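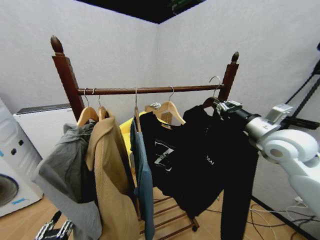

Dratholm Clothes Rack

Dark reddish-brown wood, two square posts with an acorn finial on each, one round rod and a slatted base. Sold flat, in one finish only.

I'll say up front that I didn't want to stock another wooden rack. Most of them are a towel rail with ambitions. Balska, who make this one, call it "a wardrobe for life" in their catalog, and I would ask whose life. It's a rod on two posts.

As a rod on two posts, it's fair. Long cardigans and hooded things hang on it without much fuss, though the longest pieces come down close to the slats, so don't plan on tall boots underneath. A full row of thick knits will crowd whatever is in the middle. If you own a lot of coats, buy the Mansour instead.

The finials are a matter of taste. Chaimae Ouazzani in our showroom likes them. I think they belong on a staircase – but they do unscrew.

Balska also says the rod has been tested through 3,000 hangings. They haven't told us with what, so we don't repeat it on the tag.

Assembly: 2 people, 20 minutes. One person can do it badly.
Care: dry cloth. Skip the wax.
Laundry room use: fine, but let wet clothes drip somewhere else first. The finish is not sealed underneath.
Warranty: 2 years, frame only.
Returns: unassembled, in the original carton.

Next delivery to Eltside is due in May. We don't take deposits.

Mounir El Sherbiny, Eltside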